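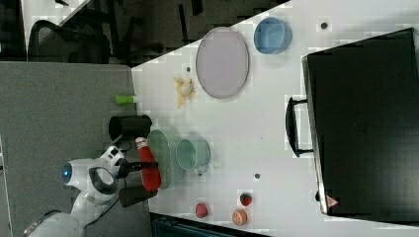

Gripper shoot-out, May: the gallery

Every vendor has a clip of a hand closing on a bottle. We have watched plenty of them, and the bottle always seems to be the right size, set down in the right spot, under lights somebody spent a morning on. So we put out a table of ordinary clutter and tried to find out how much of the promise holds up when the things on it are round, thin or lying down.

The top picture is the black gripper on the red bottle with the white cap, right at the edge of the table. It has hold of it. I'd ask anyone reading to stop there and not take it for more than that. A grip in a still tells you the fingers met around something. It doesn't tell you how many tries went before it, and it says nothing at all about whether the bottle ended up where it was meant to go.

A few notes to go with it, in no special order.

On bottles. They flatter everybody. A bottle has long sides and a waist you can miss by a good margin and still catch. The Pleterthorpe two-finger hand and the Michailidis one both did well on bottles, and I would have been shocked if they hadn't. If a sales page shows you only bottles, ask for the plate.

On plates. The big lavender-grey oval one was the thing I most wanted to see lifted. Its rim is only slightly raised, so there isn't much to get a finger under. Pleterthorpe's sheet says the hand handles "flat tableware." My reading, after an afternoon of it, is that somebody helped the tableware.

On bowls. Better than plates, worse than the brochures. A rounded rim is kind to a hand that comes in at the right angle and unkind to one that doesn't. The pale green bowl and the blue one got the same treatment and I wouldn't rank the hands on either.

On the cup. We left the black one on its side on purpose. Demo cups stand up. Vasiliki Ververidis argued that this was unfair to the planner and had little to do with the fingers, and she has a point, but a customer doesn't buy them separately.

On fruit. There's a strawberry and an orange slice near the bottom of the table, and the yellow banana peel further up. The peel is the hard one. It has no shape you can plan for, and the ends go wherever they like. I asked two vendors for their success rate on limp objects and got a link to a video from each.

On the numbers. We logged 214 attempts across both hands. Woltumberg quotes 2000 for its own tests, and I have asked twice what counted as an attempt. With ours, a try counted once the arm left its rest position, and a nudge from a person ended it as a failure. Change either rule and the scores move a lot. Of the failures, 41 were the camera's fault as far as I can judge: the fingers closed neatly on a spot where the object wasn't.

On the controller. Skosholm's software was easier to set up than I expected, and I'll give it that. It was also up to 23 seconds slower per pick with the cautious settings on, and those are the settings they advise for anything breakable. The headline speed on the box is measured without them.

Who won? I don't think anybody did, and I'm wary of the other roundups that found a clear winner in one day on one table. The Michailidis hand is the one I'd borrow again. I wouldn't sign for it yet.

The attempt log is available on request, with the rules at the top. Please read those before quoting the totals. Vendors who want to send a hand for the next round can write in, and no, you can't choose the objects.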